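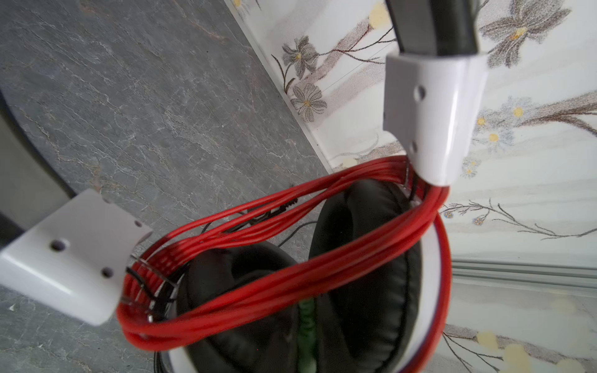 Cables, headphones and the big drawer
Notes for my talk at Ellside, Monday, June 1, 2026
Time: 20 minutes, questions after

Slide 1. Welcome
Good evening and thank you for the invitation. Please excuse if I look at my paper, I speak better when it is written. I will talk about a small subject: how we keep our cables and headphones at Paltimel, and what we changed in the last year. It is a lending room for sound equipment. People borrow for a weekend and bring back on Monday evening.
(Wait for the people who are still finding a chair.)

Slide 2. How it was before
We had one big drawer. Everything long and thin went inside. Red network cable, black audio cable, headphones, chargers of telephones that no longer exist. When you pulled one thing, three other things came with it.
Tell the story of October: a choir wanted one pair of headphones before a rehearsal and we gave them the whole knot in a bag. They were polite about it.

Slide 3. Why a coil catches other things
Show with the rope. A loose loop has many strands side by side, and between the strands there is space. A thin cable slips in there very easily. Then comes a plug. The plug is thicker than the cable, so it goes through in one direction and does not want to come back.
Headphones are the worst neighbour for a coil. The loop goes over one cushion, you lift, and the other cushion turns and takes the rest with it.
(Do not pull the rope hard here. Last time it hit the microphone.)

Slide 4. Taking a knot apart
First put it flat on a table with good light. Look for the plug, and free the plug before anything else. Open the loops wider, do not make them tighter. Take the thin cable out of the thick one, and the headphones last, with a hand under the ear cushions. The soft cover on the cushions gets folds and later it cracks, and new cushions cost us more than a new cable.
If you are angry, go and make a tea. I say this seriously, I have broken two plugs by being angry.

Slide 5. How we wind now
Over and under, one loop each way, always the same size of hand. Show slowly, two times. One strap on each coil, at the place where both ends meet. The strap stays on the cable also when the cable is in use, otherwise it is lost by Tuesday.
Long cables on the wall hooks. Short cables in flat boxes, one kind in each box. Headphones on the rail, never in a box with something else.
We ordered the straps from Hassanpour in a pack of 1000, which was too many. Please take a handful when you go home, they are beside the door.

Slide 6. What did not work
Labels made of paper. The glue became brown and the ink went away.
Colour only. We said red is network and black is audio, and then somebody gave us a box of black network cables.
Freezer bags. Good for the first month. After this the bags were also a knot.
The Uvov hooks from the first shelf plan were too narrow, a thick coil fell down every night.

Slide 7. If you want to begin at home
Start with one drawer, and only the cables you have used this year. Keep a small box for the ones you do not recognise and write the date on it. I have still one of these boxes and I am a little ashamed.

Questions. Bring the rope to the first row if people want to try. Give back the key of the hall before nine.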